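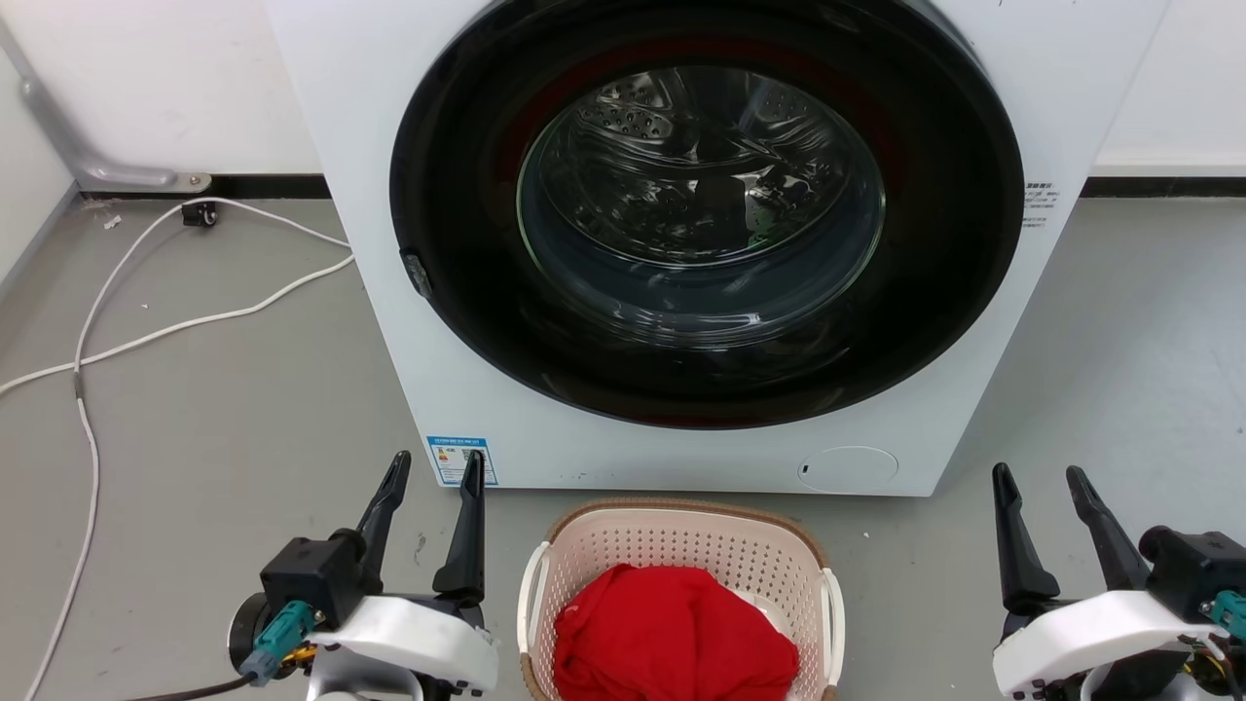
Baek says wait a year and the price of a two-arm setup drops by half. I've heard that same line every year since I started doing the equipment budget, and I have never seen the half.

drumline_6
Nobody here is asking for a full price drop. The Totik quote is what bothers me. It lists the arms, the base and "integration," and integration is one line with no hours next to it. Ask them to break that out before you sign anything.

Javau_user
We asked. Got a PDF with the same line in a bigger font.

pell_mell
Can I be the grump? A red garment, a basket and a front loader is the easy part of a laundry. Sorting, stains, zippers, the sock stuck in the door seal, folding. Who is pricing that? If the plan is to buy two arms to load a home-size washer, pay a person and spend the rest on a bigger machine.

drumline_6
Disagree. Loading is where our people's backs go. I'd take a slow robot that only loads and leave the folding table alone. But I want it on a lease with a way out after 6 months.

pell_mell
Leases on this stuff are a trap. Read the part about gripper fingers being "consumables." Drallham wanted 687 a set, and we were told to plan on 10 sets a year. That was never on the front page of the quote.

Javau_user
687 for fingers??

pell_mell
Plus shipping.

Da-eun Byun
Does anyone have real cycle times from a vendor, on mixed loads, with the failed grabs left in? I've asked three of them and got a nice video each time. My board wants a number by October and I won't give them one out of a brochure.

drumline_6
No. Closest I have is our own notes from a demo day, and the vendor picked the clothes.

Da-eun Byun
Then I'm putting down zero for savings in year one and a line for floor work. Outlets, cable covers, anything to keep cords out of the way of a rolling base. Every quote I have leaves that out.

pell_mell
Zero is generous. Put in a minus.

Javau_user
If you do get times from anybody, post them, even if they're bad. I've got to answer Totik by the end of the month and right now I'm leaning no.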